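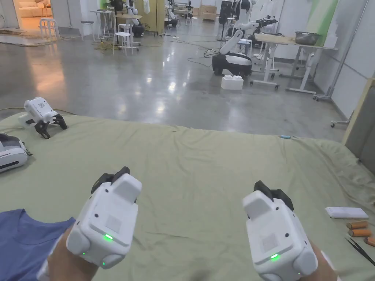
Fig. 3.1. Hand-held grippers at the covered table, green LEDs lit on both.

Unit 3: Setting up and checking a gripper pair
Notes: Eimear Carroll. Revised April.

3.1 Scope
These notes cover the Plollolley hand-held pair as used in the cell. The mobile bases are dealt with in Unit 5. Read the Hesine charging sheet first.

3.2 Power-up
Place both units on the cloth with the jaws open and pointing away from you. Switch on the left unit, wait for a steady green light, then switch on the right. A unit that has not gone green after 23 seconds is switched off and tried once more. After a second failure, tag it and enter it in the log under its unit number. Do not open the housing at the table.

3.3 Jaw check
Close the jaws slowly by hand. Travel should be even on both sides with no click. Look at the screw bosses at the root of each finger for play. If a finger rocks, tighten in quarter turns and repeat the check. Tweezers may be used to clear lint; blades may not. Wipe the finger tips with a dry cloth.

3.4 Zeroing
With the jaws fully closed, hold the zero key until the reading settles. Open fully and note the count. The accepted range is 494 to 541. Outside this range, repeat from 3.3. Both units of a pair are zeroed in the same session, even where only one has been repaired.

3.5 Grip test on cloth
Use a soft item. Pinch a fold, lift it clear, hold for a slow count of 9 and lower it. Slip at the tips usually means worn pads; slip on one side only points back to 3.3. Enter each lift separately. 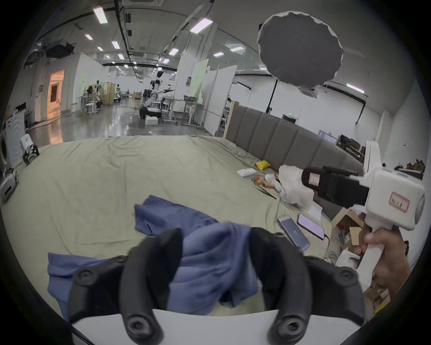 Fig. 3.2. Blue cloth between the fingers of one gripper; second unit at right.

3.6 Handover
Sign the log, giving count and unit number. Faults go to Chidubem Osagie before the next group starts.

Reading for Unit 4: Akande, cable routing notes, first two sections.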